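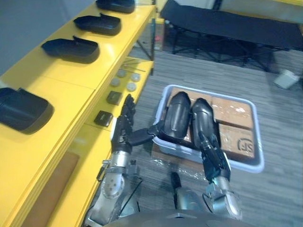
4.2 Storage height and restocking time

The survey covered 146 small repair and assembly shops, most of them with fewer than ten workers. Each shop kept its own restocking log from January onward. Logs from 103 shops were complete enough to use. The rest had gaps of a week or more, or mixed restocking with cleaning and were left out of the timing results.

Shops using the Stelari labeling system recorded times to the minute. Those on Jovgate entered them in five-minute steps, so we rounded all entries to the same step before comparing them. This makes short restocking trips look more alike than they probably were.
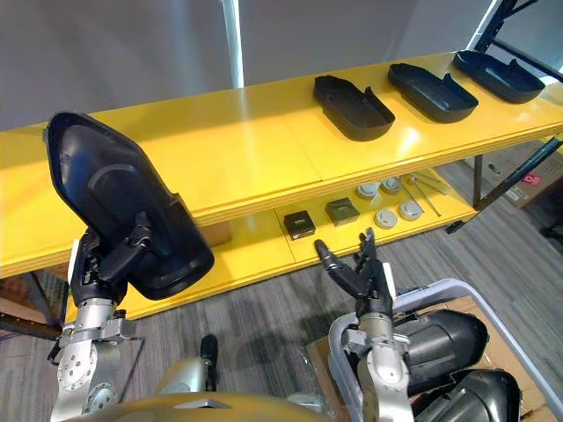

Workers were also asked where they kept the parts they used most. In 74 shops these were stored between knee and chest height. Large parts tended to go on the upper level and small ones below, even where the small parts were needed more often. Figure 3 shows a two-level yellow shelf with black trays on top and small dark blocks below. Several workers told us they sorted by size when they first moved in and had never changed it.
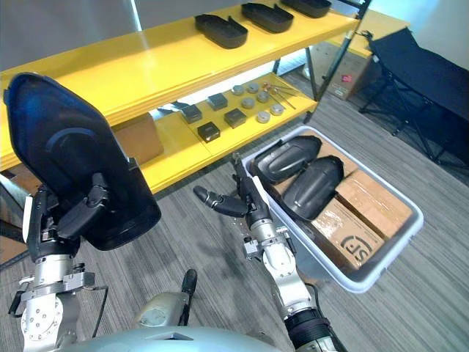

Last modified: 21 May 2025

Restocking took longer when the lower level was deep and the parts on it were short. Workers had to bend to check how many were left. Owners at the Gazi site had placed a strip of tape at the reorder point, and their logs show fewer checks per week. We did not test the tape on its own.

Packaging was a second source of delay. Parts that arrived in cartons had to be unpacked and the cartons flattened before the shelf could be filled.

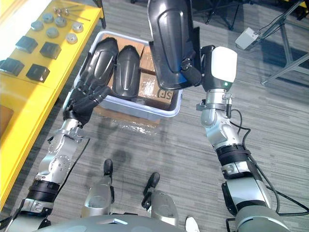
At the Zonduvent site this step was done at the loading door, and the time was not logged as restocking. We added a fixed 60 seconds per carton to correct for it. The correction is coarse, and Section 5 repeats the comparison without it.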